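New on the shelf: The Night Ferry to Wekberg

Debashish Uddin has a new picture book out this month, and our story time crowd already can't get enough of it! The Night Ferry to Wekberg follows a girl named Satti who rides across the bay with her grandfather and a very large, very sleepy goose. The ferry stops at seven islands, and at every one somebody climbs aboard with a supper to share and a bit of a song. By the last stop the whole deck is singing (and so are you, whether you planned to or not).

Readers who loved Uddin's first book, Prendis Has a Cold, will recognize the soft blues and the wobbly handwriting on all the shop signs. The pictures are looser this time and a good deal funnier. Keep an eye on the goose, who is up to something on nearly every page. My favorite spread is the fog one, with just a lantern and a few words and so much quiet around them. I've read it aloud 16 times now and I still slow down there.

It's a great fit for ages three to seven, and the repeating verse makes it easy for early readers to jump in. We have 2 copies to lend and one that stays in the reading corner.

Come hear it on October 25, 2025, in the children's room. We'll read the book, learn the ferry song and fold paper boats to take home. Grandparents are very welcome, and so are babies!
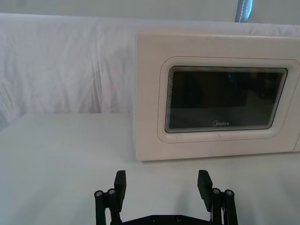 The microwave on a white tabletop.

If your family falls for Satti, ask at the desk about The Lighthouse at Flokotstead, also by Uddin. It's a longer story with chapters, good for a week of bedtimes, and the map inside the cover is worth a long look all by itself.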